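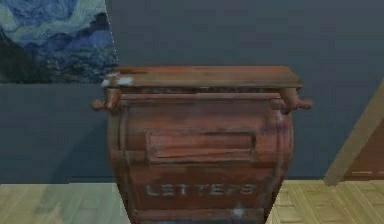
Quick one before the shop shuts — the Pronden round is changing from December and the parish newsletter has it wrong. Last collection goes to 3 in the afternoon, not half five. Anyone posting from the Nomorico end needs to walk down before lunch or keep it till next day. And while I'm on boxes, please think about the state of your own. A brown one with the finish gone patchy and rusty orange may look nice, but if the lid is stiff the relief postie will not fight with it, he'll card you and go.

Parcels over 2 kilos still go to the counter. Didn't know that till I queued for it.

Somebody wrote last night:

> Is the hall at Thaweesak still taking parcels for people who are out all day? I had a card through saying 16 Flisilus Row, no such number. Also which door is it now, I tried the side one and got no answer. Happy to pay towards heating if thats the problem.

Yes still taking them, mornings only. Front door, ring twice. The card is a misprint, should say 1021 which is the box number and nothing to do with the street. Have told the depot, no reply yet. No need to pay for heating but bring ID, they've got strict.
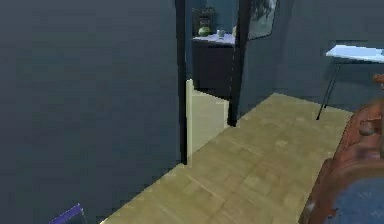

*Wood floor, plain dark wall by the doorway.*

Will chase the depot again tommorow. If your card has the wrong number on too, reply on list please and not to me — my inbox is full.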